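November, late, kitchen, tea gone cold

Long one. Writing this fast before I lose it.

In at 7:40, first one there, heat not on. Phúc had left me a note on the keyboard – "read section 4 again pls, then be angry." Read it on the stairs, was angry by the second floor.

So section 4. The bench rules for two-arm work. We wrote them in the spring when there were three of us, and now there are nine and everybody follows a different half. Jadetbridge wants a clean copy before they sign for the next batch. They don't want our habits, they want a document. Fair enough. I've been on the other side of that and I'd want it too.

What we have now, from memory:

Stop button within reach of the person, not the person's friend. Floor clear where people walk. Speed cap at 200 mm a second whenever a hand could get over the table. Start pose the same every time. Log the reset, not just the run. Don't talk to the operator during a run unless it's to say stop.

The speed one is the one people fudge. Found 78 runs in the Khương folder with the speed field just blank. Not wrong, blank. Which is worse I think, because a wrong number you can fix and a blank you have to go ask a person who has already forgotten. Spent the whole morning asking people who had already forgotten. Got 31 back. The rest I'm marking unknown and I don't care who sulks.

Lunch was the lentil thing again. Ate it standing up.

Afternoon was soft and bendy stuff. Rubber bands, cardboard, bags. Section 4 says nothing at all about soft stuff, it was all written for blocks and cups. With a block you can say "10 cm from the edge, label facing out" and two people will do the same thing. Try that with a rubber band. I wrote "band placed flat" and Phúc said flat how, and I said flat like a band, and we went round on that for a good while. Same for cardboard with a fold in it. Is the fold part of the setup or is it damage? If it's damage do you swap the piece? After how many runs? I said swap after 2 if the crease changes. He said define changes. I hate him (I don't).

And then the big one, what else is allowed on the table. The rule says "work area clear of items not used in the task." OK, but the work area is what? The whole table? The bit the grippers can reach? I've always read it as the reach. Plenty of people read it as the table and then feel guilty and ignore it, so the rule does nothing.
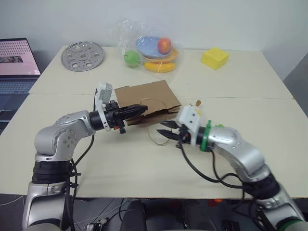

Hildegard Nolte thinks I'm being soft on this and wrote back inside ten minutes. Her view is that a rule about reach is a rule you need a tape measure for, and people in a hurry don't get the tape measure out, so either the table is clear or the rule is a decoration. She'd also split the thing in two, one line for safety and one for the data, since a bag of toy fruit at the back hurts no one but it does matter to whoever trains on the recordings, and they should at least be told it was there. Last point, cables. She says she has read our whole draft twice and the word cable comes up once, in the shopping list.

Annoying. She's right about the split. I don't agree about the clear table. If every table is bare you get something that only works on bare tables, and nobody's kitchen looks like that, mine certainly doesn't tonight. A banana, a yellow foam cheese, a metal disc with holes, fine, leave them out, but write it down. So my version:

4.3a Nothing loose inside the reach of either arm except task items.
4.3b Anything else on the table gets named in the log before the first run and doesn't move until the last.
4.3c Laptops at the edge, outside reach. Mark the line with tape so no one needs to measure.

Tape answers her tape measure thing. Quite proud of that, sent it at 4, no reply yet.

She got me on cables though. I looked at the hanging loop under the right arm and thought yes, that's a whole paragraph we don't have. Who checks it, how much slack, what happens if it drags over the table top and takes the rubber band with it. And leads on the floor, which we do have a line for, "floor clear where people walk", but nobody has said where people walk. There's a chair, people walk to the chair. Wires by the chair. Put it down as 4.6, wording tomorrow, brain is soup.

Also grippers close together. Phúc wants a minimum gap between the two and I said you can't, not for this work, the whole point is they have to meet. We settled on: they may meet, at half the cap, and the operator says "meeting" out loud first. Feels silly saying it. Tried it a few times and it's less silly by the fifth.

Flukport called about the invoice, 800 for the spare fingers, I said yes to make it stop. Must check that was the right price. Must also rename the log template, it still says Skedetti at the top from the old project and Jadetbridge will definately ask.

To do: 4.6. The blank runs. Fold or damage, decide. Buy tape, the bright kind. Call mom back before 9 – missed that, do it in the morning.

Bed.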